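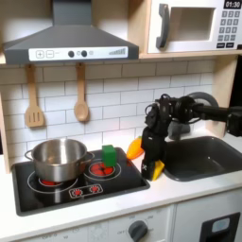
Play kitchen bench, arm at the counter between cooktop and sink, yellow piece in the gripper.

Drellberg Household Chores Bench
Safety and Readiness Checklist, with comments
Site: Skutach workshop, bay 3
Period covered: November
Marks used: OK / FIX / WATCH / NOT READY

SECTION A. BENCH AND SURROUNDINGS

A1. Kitchen unit stable when pushed from the front. OK
Side panels tight. Two screws on the back were turned in a quarter turn.

A2. Hanging utensils secure. WATCH
The wooden spoon hangs on a short hook. A bump from the wrist could knock it onto the counter. Deeper hooks are on order from Grurell.

A3. Shelf and microwave fixed. OK
The display reads 01:30 at all times. Do not use it as a clock when filling in the log.

A4. Cooktop surface clean. FIX
Fingerprints on the glossy black panel. It picks up reflections, and the arm has twice gone for a reflection of the pot. Wipe before every session.

SECTION B. ARM

B1. Emergency stop reachable from both sides. OK
Tested at 9:30 a.m. and again after lunch.

B2. Cables clear of joints through full travel. WATCH
The loops near the wrist swing out when the arm reaches across to the cooktop. No rubbing found. Check again at 1000 cycles.

B3. Cycle counter read and logged. OK
Reading: 1434.

B4. Grip force limit set. OK
Left at the low setting. Raise it only for the pot, and put it back afterward. 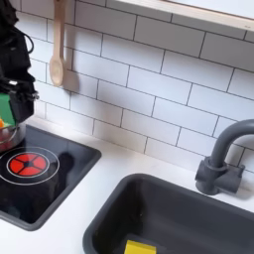
B5. Clearance at the back left corner of the cooktop. FIX
This is the tightest spot on the bench. The metal bowl has to come in over the burner and stay off the tile. Chips in the grout line were filled last month and the new filler is holding. Slow the approach speed by half for anything with a rim.

B6. Operator hands outside the work area while the arm is powered. OK
One reminder given.

SECTION C. CHORES

C1. Put vegetables away. WATCH
The block is easy because it stands up and has flat sides. The carrot is harder. It rolls when one finger touches first, and the leafy top gives a poor hold. Picks from the thick part of the body go best.
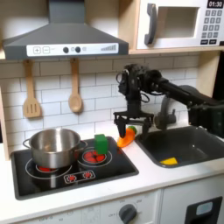

Start each carrot run with the fingers open wide and both clear of the counter before lowering. Operators have been lowering first and opening second, which scrapes the surface. The step order on the wall card needs to be changed.

C2. Move items into the sink. OK
Small light items only. Release height should be kept low so they do not bounce out.

C3. Wipe the counter. NOT READY
The arm can hold a sponge and drag it. It does not know when a spot is clean, and it misses the strip next to the cooktop edge.

C4. Handle pots and bowls. NOT READY
Empty pot, sometimes. With contents, no. The bowl tips when it is gripped off center.

SECTION D. INSPECTOR'S COMMENTS

Of the 72 chore runs logged this period, most of the failures were in C3 and C4. The bench is safe to use with a trained operator standing by. It should not be left running over lunch, even on the easy tasks.

The Halilović shop asked if the same setup could sort parts on their packing line. Identical parts in a tray, possibly. Mixed bins, no. For home use the answer is still no. These are light toys on a short counter with good lighting, and a person puts the pieces back after each run.

Open items: A2 hooks, A4 wipe-down, B5 approach speed, C1 wall card. Recheck B2 with the covers off.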